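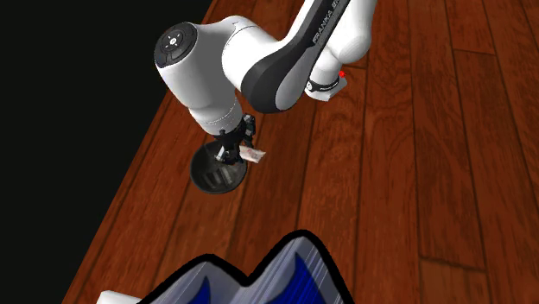

Bild: Chandrasekhar Achari / Projekt Turkusden

Abb. 4: Simulierte Ablage über der schwarzen Schale, Parallelgreifer mit kleinem weißem Objekt zwischen beziehungsweise an den Fingern. Gerendert, ohne Nachbearbeitung.

4.2 Reglervergleich in der Simulation

Die in Abschnitt 3 eingeführten Regler Suvatero und Trostier wurden zunächst ausschließlich in der Simulation gegeneinander gestellt. Beide steuern denselben Arm mit demselben Greifer an und erhalten dieselben Kamerabilder. Die Aufgabe ist bewusst schlicht gehalten: Ein kleines, flaches Objekt soll in eine runde Schale abgelegt werden (Abb. 4). Pro Regler wurden 1000 Durchläufe gerechnet, insgesamt also 2000, jeweils mit zufällig verschobener Schale und zufälliger Ausgangsstellung des Arms.

Trostier schneidet in dieser Auswertung besser ab. Wir halten den Befund für wenig belastbar. Ein großer Teil des Abstands entsteht in Durchläufen, in denen das Objekt den Schalenrand berührt und danach entweder hineinrutscht oder liegen bleibt. Welcher der beiden Fälle eintritt, hängt im verwendeten Physikmodell stark vom Reibungsbeiwert ab, und dieser wurde von uns gesetzt, nicht gemessen. Verändert man ihn innerhalb plausibler Grenzen, schrumpft der Vorsprung deutlich. Bei der niedrigsten geprüften Einstellung kehrt er sich um.

Hinzu kommt die Geometrie des Kontakts. Flache Objekte werden häufig schräg gefasst und stehen seitlich über die Finger hinaus. In der Simulation bleibt ein solcher Griff erstaunlich stabil, auch bei ruckartigen Bewegungen des Handgelenks. Am realen Greifer haben wir Vergleichbares bisher nicht reproduzieren können. Die Annahme aus der Arbeit der Gruppe Joseph, wonach sich Griffstabilität ohne weitere Anpassung übertragen lasse, erscheint uns deshalb mindestens für dünne Objekte voreilig.

Auch die Bilddaten verdienen Vorbehalte. Die glänzende Schale und der Dielenboden mit seiner Maserung wirken auf den Betrachter überzeugend, jenseits der Bodenkante folgt jedoch nur eine schwarze Fläche. Ein gelernter Regler kann diese Kante als Orientierung nutzen, die in keinem Labor existiert. Ob Trostier das tut, lässt sich aus den Erfolgsquoten nicht ablesen. Eine Nachrechnung mit ausgetauschtem Hintergrund steht aus.

Der Umfang der Trainingsdaten (3000 Episoden je Regler) erklärt die Unterschiede nach unserer Einschätzung nicht, wurde aber auch nicht variiert. Wir verzichten daher auf eine Rangfolge und berichten in Tabelle 2 die Ergebnisse getrennt nach Reibungseinstellung. Signifikanzangaben fehlen dort absichtlich: Sie würden sich allein auf die Streuung der Startbedingungen beziehen und über den Modellfehler nichts aussagen, der vermutlich größer ist.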